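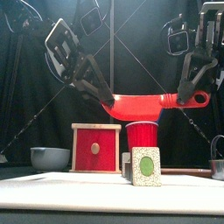 Okay friends, I have been putting off the November pantry clean-out and on Saturday I finally ran out of excuses (and out of room for the flour). Virgilio Panganiban, my neighbor, swears you should empty every shelf at once, so I did, and it took me more than 7 hours with coffee breaks! Start at the top and let the crumbs fall. A plain red plastic dustpan like this one is plenty for catching them, no fancy vacuum needed.

Found in the back: 2 open bags of lentils, a jar of Brato pickles I have no memory of buying, and my mother's cookie cutters, which I was so happy to see that I sat right down on the floor with them.
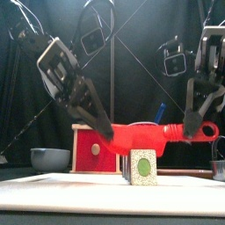
Next up is beans and rice, my favorite part, because I finally get to use all those jars I've been saving. Go slow when you pour. Something red with a wide, rounded end, like the one lying across the middle there, is easy to spot on a crowded counter, and I lose everything, so bright colors it is. Label the lids too, please, even if you're sure you'll remember.
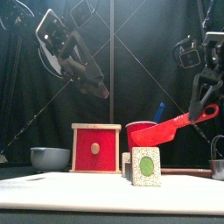

White tabletop, black curtain.

Tomorrow I tackle the spices. Wish me luck, and tell me how long you keep your paprika!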